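Ener Users' Forum > Safety and Incident Reports > Grip release fault during sorting work

s_mridha (Illby site)
I wish to report a fault recorded at Illby on Sunday. While the left unit was holding a piece above the table, the jaws opened without a command and the piece fell. No person was hurt. The controller log shows error 688 at the moment of release - it then cleared itself, and the unit accepted further commands as normal.

Our sessions are carried out on a cloth-covered table with small rounded objects, using two grippers with ribbed finger pads.
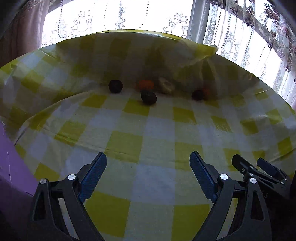 The unit had completed 4000 cycles since its last service, which is within the permitted interval. I should be grateful to hear from any site that has met the same error.
Sumaiya Mridha

Fliltovbridge_Workshop
We had error 688 twice in September. In both cases the cause was wear at a pivot pin. We would advise that the pins be checked every 500 cycles, whatever the service sheet permits.

b.thorgeirsson
I must disagree with the previous reply. Pin wear produces a slow loss of grip. A sudden opening points to the supply cable or its connector. The more serious matter is that the error cleared itself. A unit that has dropped a load should remain locked until a person resets it.
Brynhildur Þorgeirsson

Fliltovbridge_Workshop
Our pins were measured and found worn, and the fault ended when they were replaced. We do accept the point about the reset.

s_mridha (Illby site)
Thank you both. The connector was found to be loose by a quarter turn. The pins have not yet been measured. The unit is withdrawn from use and the report has been sent to Haque, who ask for 20 working days to reply.

b.thorgeirsson
Please keep the log file in its original form until then. Ours was overwritten at the next start-up.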